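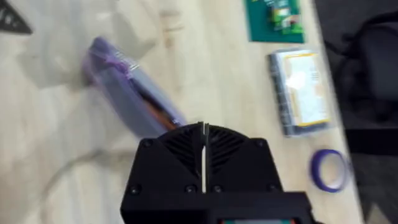
Five screw heads and a vent on a matte black housing. Photo: Védís Kirkegaard

The Promise in the Box

Extended protection plans now come with nearly everything that has a plug. I spent a spring reading them.

The first time I was offered insurance on a toaster, I thought the young man at the register was kidding. The toaster cost $39. For another $8 a year I could have what he called total peace of mind. I asked him what would have to go wrong with a toaster for me to lose my peace of mind, and he thought about it fairly, I'll give him that, and said, "Fire?"

Fire was excluded. I looked it up when I got home.

That was in the Nokovitz Home Center, and the plan was sold under the name Dimia CarePlus, and it started me on a collection. By May I had a box of these agreements, most of them gifts from friends who had never read them and were glad to see them go. The longest, for a countertop ice maker, runs to 156 numbered clauses. The shortest fits on the back of a receipt and manages to exclude "normal use."

I should say where I stand. I don't think people who buy these plans are fools. My mother bought one for every appliance she ever owned and kept them in a zippered pouch with her passport. She also never made a claim. When her dryer quit, she called her neighbor.

The pitch is always made at the same moment. You have picked the thing out, you have your card in your hand, and somebody asks you to picture it broken. A week earlier you might have done some arithmetic. A week later you might wonder why a company that just spent ten minutes telling you how well the thing is built now wants to sell you a bet that it isn't.

I put that to a spokeswoman for Dimia, which sells the plans through stores in four states. She wrote back that customers "value choice and confidence in their everyday purchases." I asked what share of the money collected goes back out in repairs. She wrote that the company does not break out those numbers. I asked whether that was because they were bad. I have not had an answer to that one.

So I went to see Jolanta Rutkowska, who has fixed vacuum cleaners, mixers and fans for twenty-six years in a shop behind the Nokovitz bus depot. She used to take plan work. She stopped.

"They pay me late and they pay me small," she said. "And first I have to prove to them it is broken. I send a form. They say, please describe the failure. I write: it does not go. They say, this is not a category."

The shop is narrow and smells of warm dust and machine oil. On the counter that morning was a Hutsuliak stand mixer with its top off, an old one, nearly forty pounds of metal, brought in by a woman who'd had it from an aunt. The trouble was a gear. Rutkowska had a tray of them. She charged $45 and told the woman to stop making bagels in it, or at least to make fewer.

Next to it was an Ollix upright fan, two years old. The owner did have a plan. He'd paid in for both years, and when the fan began to shriek he called the number and was told that noise is a "cosmetic condition." A fan that shrieks but turns is a working fan. He could have it looked at once it stopped turning.

I have now read that agreement three times, and the man on the phone was right. Section 9 says a product has failed when it "no longer performs its primary function." It doesn't say anything about being able to sleep in the same house.

Defenders of the plans will tell you they make sense for expensive items, and I went in ready to believe it. Take a refrigerator at $1000. The plan I was offered cost $200 for three years, the first of which overlapped with the maker's own warranty. That leaves two years of real cover. What does it buy? A repair, if the part is on the list. If it isn't, or if the company decides the repair isn't worth doing, you get the "depreciated value," worked out from a table you can ask for by mail. I asked for it by mail. It took five weeks, and it is a photocopy.

By that table a $1000 refrigerator that dies in its thirtieth month is worth $715, less a service fee, less whatever has already been paid out on it. Better than I expected, frankly. It's paid in store credit, though, and the credit is good for ninety days, and at the register where you spend it someone will ask if you'd like to protect your new refrigerator.

Some plans do pay. A reader told me his replaced a television twice without a quarrel, and I believe him. Phones may be a different case too, given what people do to phones. And there are households where a surprise bill for a washer would mean a very bad month, and for them a fixed cost has a real use even when the odds are poor. I'd only point out that those are the same households the $200 hurts most.

What bothers me more is what the plans have done to the idea of a warranty. Ollix used to stand behind its fans for five years. Now it's one, and the missing four are for sale. I went back through old manuals at the Nokovitz library, where there is a whole drawer of them – why, I can't say – and found the same slide in brand after brand. Mixers went from ten years to two. An iron that had been guaranteed "for the life of the purchaser" is now guaranteed until next spring.

Rutkowska keeps one of the old cards taped inside a cabinet door. It came with a Hutsuliak hand mixer and it has a single sentence on it: if this machine gives trouble, send it to us and we will put it right. There is a street address under that and no phone number at all.

I asked if she thought they really did put things right, back then, or if that was only a nicer class of promise.

"Some of them, sure," she said. "Some of them, I don't know. I got a lot of those mixers in here, too."

The toaster is fine so far. One side browns darker than the other, and according to clause 14, that's cosmetic.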